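Shelving unit with open cubbies – doors or no doors?
Home Office & Small Workspace > Storage

skimthorpe74
We moved into our new office in January and I inherited the corner with the gray shelving unit. Open cubbies, plant on top in a white pot, and whatever people feel like shoving in the holes. I keep going back and forth on whether to put doors on it. Zumard quoted me 984 for a made-to-fit set, and that's without handles!

wgeerts
984 for doors?? Buy 2 baskets and call it a day.

mirjam_n
Disagree with Wouter. Baskets turn into junk bins in a month, I've lived it. Doors at least make you open something and feel guilty.

skimthorpe74
Ha, fair. My worry with doors is the desk sitting in front of the shelf. I like being able to lean over and grab stuff, and a door would need room to swing.

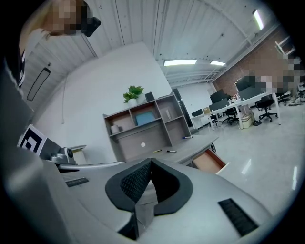
Also the markers. They live on the desk because my other drawer, the one out of shot, is full of chargers and old Tretton catalogs, and every time I pull it open I bang my hip on it. So maybe I should sort out the drawer first and leave the cubbies alone for now.

konrad.f
Yes, drawer first. Get a shallow tray for the markers and throw the catalogs out, you are never ordering from them again.

wgeerts
What Konrad said. And leave the plant where it is, it's doing more for that corner than any door would.

mirjam_n
Still team doors. Sliding ones don't need swing room – De Smet used to sell a track you could cut yourself.

skimthorpe74
Oh, sliding, I hadn't even thought of that. Mirjam, do you remember if the track screws on or sticks on? I'm not allowed to drill into the wall but the shelf itself should be fine.

mirjam_n
Mine screwed on. Measure twice, the top piece is a pain to redo.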